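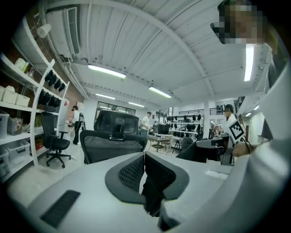 Holding up the patterned card, a small black square on white.

I'm looking for two people to join me on the Erley allotment survey, starting in February, and I'd love it if one of them was you!

A bit about the job. Erley has 84 plots, a long hedge that floods at the bottom end, and more old apple trees than anyone has ever written down. My task (and soon yours) is to walk the lot, talk to the plot holders, note which trees are which and draw it all up into a map people can use. We've got a little money from the Ballaleck fund, enough to pay you for two mornings a week until the blossom's over.

You don't need to be an expert. I couldn't tell a Bramley from a doorknob when I started. What I do need is someone who likes a chat, writes neatly and owns decent boots – the path behind the Trellotberg sheds is a bog until April. If you can get by in Hungarian or Thai that would be a real plus, as quite a few of our growers would be happier talking that way.

We start at 8.30 and stop for tea at Mrs Chaimongkol's plot, where there is usually cake. You'll get £40 a morning, plus bus fares. Sorry, no parking.

To put your name down, drop a note through the door of the site hut with your phone number and a few lines about yourself. No CVs please, I won't read them. Ask for me, Imre Kelemen, if you'd like a look round first.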